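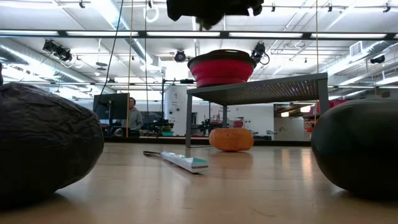
Kaster hand-guiding kit

Hi, I'm Marit Kristiansen, and I look after the Kaster at Sketeo. It's our kit for showing an arm a job, either by holding the wrist and walking it through, or from a chair with the remote puck. I use the puck for anything fiddly (my elbows thank me) and my own hands for big, sweeping moves.

Demo tables should be a bit awkward, so set yours up like a real one! A red folding bowl up on a perforated metal stand is a great test, with something squat and orange tucked under the front edge. Your arm has to learn that up and under are two different trips. Long flat tools lying on bare wood are harder than they look, so save those for after lunch.

What you get

Wrist handle with a squeeze switch (squeeze to move, let go to stop)
Remote puck and desk cradle
Meker recording software, one seat
Cable, 366 cm

How many demos do I need?

For a plain pick and place I'd record 53 and see how it plays back. Bendik Sjöberg on our support desk likes 200 for anything with a lid, and he's more patient than I am. Throw out the ones where you hesitated. Meker lets you trim the start and end, but a wobble in the middle stays in.

Good to know

The handle weighs 74 grams, so tell your controller about it before you switch to free-drive or the arm will sag a little. Left-handed? Flip the switch plate, two screws. The puck doesn't send force back to your hand yet. Gudrun Torvik is working on that and I bug her every Thursday.

Spare handles and cradles are sold separately.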